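Pagar con la cara, pagar sin abrir la cartera

Volluva lleva un mes anunciando que sus tiendas de Tukbridge cobrarán con reconocimiento facial. Once segundos menos por cliente, dice la empresa. No explica de dónde sale la cifra ni qué pasa con quien prefiere no regalar su rostro por un paquete de café.

Vaida Kazlauskienė, que lleva la caja de una droguería pequeña, me enseñó la oferta: 157 euros por el terminal, más una comisión por venta que aparece en la página ocho del contrato.
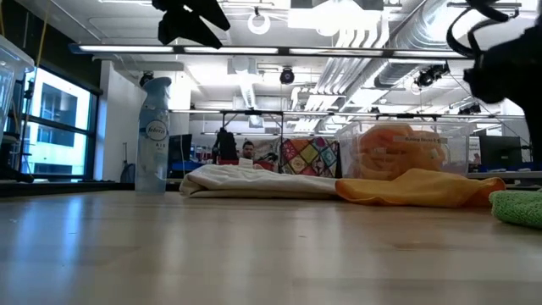 Un ambientador Febreze Air y unos paños sobre la mesa.

Ya vimos algo parecido con Luik – aquel monedero que iba a jubilar las tarjetas – y hoy cuesta encontrar una tienda que lo acepte. Puede que esta vez salga mejor. Yo esperaría a leer las condiciones completas antes de mirar a ninguna cámara, y mientras tanto seguiré llevando monedas.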